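Iwona Sowa has spent two years teaching a machine to give up, and she would like it known that this is harder than teaching it to carry on.

Her group's method is called Prekell, a name she declines to explain beyond saying that all the good ones had gone. It deals with a small, dull problem that has eaten a great many afternoons in a great many labs. A robot arm goes to pick something up, misses by a little, and then behaves as though it hasn't. It lifts, it travels, it opens its fingers over the target with every sign of satisfaction, and nothing falls out.

"A toddler knows when its hand is empty," Sowa says. "We had a policy trained on 3245 demonstrations that did not. It would deliver air, very gently."

The obvious cure is to collect more demonstrations, and for a while that was the plan. Salim Ogola did most of the driving, steering the arm by hand through one pick after another. He got very good at it, and that became the trouble. Good operators don't miss, so the data contained almost no misses, so the policy had never seen what a miss looks like or what a person does next.

"I was too skilled," says Ogola, who has clearly waited some time to say it to someone with a notebook.

What they did instead was ask him to be worse. For 434 of the new recordings he was told to stop short, come in at a poor angle or close early, and then sort himself out without going back to the start. The wrist camera saw all of it. A second, much smaller network was then trained to look only at those close-up pictures and answer one question before the arm was allowed to lift: is this worth closing on, or should we back off and try again?

Long thin things turned out to be where it earned its keep. A block forgives you. An artificial flower stem on a table gives the fingers very little to aim at, and it may be touching one fingertip while being nowhere useful in relation to the other. Put some glass nearby, throwing light about, and the old policy would close on whatever it fancied.

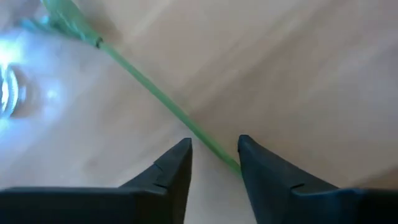 Gladys Shirima thinks the stems flatter the method a bit, and told me so before I had sat down. Her argument is that a plastic stalk on pale wood is awkward but honest: you can see where it is. She wants the same test done with cable, on a dark bench, and she wants the checking network kept away from any table it was trained on. Until then, she said, she would call it a promising result about stems.

Sowa doesn't fight this very hard. "Gladys is right, and she's been right since January, and she puts it in writing every time," she says. The cable trials are next. They have bought the cable.

As for the numbers, the comparison was a modest one. Each version of the system was given 70 attempts on thin objects. The old policy carried on after a failed grasp and completed its delivery of nothing 24 times. With the check switched on, that happened twice. The price is time, as the arm now hesitates, backs away and has another look, sometimes when it was perfectly well placed to begin with.

I watched it do this for most of an hour. It has the manner of somebody who has left the house and gone back to test the front door. Ogola finds this endearing. Sowa finds it expensive, and is working on a version that grows less fussy as the gap between the fingers closes.

I asked whether the bad demonstrations could simply be made up on a computer, sparing Ogola the indignity. They tried, she said. The invented mistakes were too tidy — always the same few centimetres off, always recovered with the same little shuffle. "Salim's are properly bad," she says. "He gets it wrong in ways I couldn't have written down."

He is booked in for another batch next month, with the cable.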